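NOTA DE PRENSA
Para publicación inmediata

El taller Busine enseña su brazo de cocina, montado entre dos personas y fuera de horario

31 de octubre de 2023. El taller compartido Busine presenta Flalleck, un proyecto de brazo robótico para encimera doméstica. Lo firman Vilja Salminen (mecánica y cableado) y Yoga Teoh (software). Sin empresa detrás, sin inversores. Empezaron en enero.

La idea: que un brazo de segunda mano sirva para algo en una cocina normal. Coger una pieza, moverla, dejarla en un plato. Poco más por ahora. Las pruebas se hacen con fruta de juguete, en casa de Salminen, sobre la encimera de siempre y con los electrodomésticos en su sitio.

"En el banco del taller todo salía. En la cocina, el primer día, nada", cuenta Salminen. "Los reflejos, el mármol, los cables que se enganchan. Hubo que rehacer medio soporte."

Presupuesto hasta hoy: 2.408 euros, de los que 2.100 se fueron en el brazo. El resto, cable, tornillería, conectores y una fuente que se quemó en verano. El programa de control, bautizado Hinent, lo ha escrito Teoh desde cero y lleva casi 1.000 intentos de agarre registrados, con los fallos includos.

"Los fallos son lo que más miro", dice Teoh. "La berenjena nos tuvo tres semanas parados. Resbala. El limón va bien."

Pendiente todavía: parada de emergencia con mando aparte, recoger mejor el cableado, bajar el ruido. No se vende ni hay fecha para que se venda. Los planos y el código se publicarán cuando estén limpios, Teoh calcula que en enero.

Habrá demostración abierta en la sala Rugemalira, planta baja del taller. Entrada libre, aforo pequeño, conviene avisar antes en recepción. Los medios que quieran ver el montaje en la cocina pueden pedirlo tambien, por las tardes y en grupos reducidos. Se ruega no traer comida para probar, el brazo aún no está preparado para eso.

Contacto de prensa: Vilja Salminen, taller Busine. Entrevistas en español e inglés.

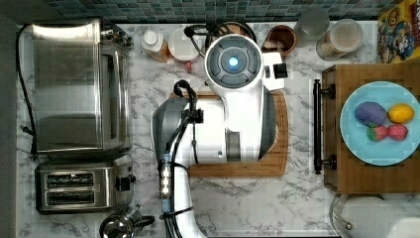
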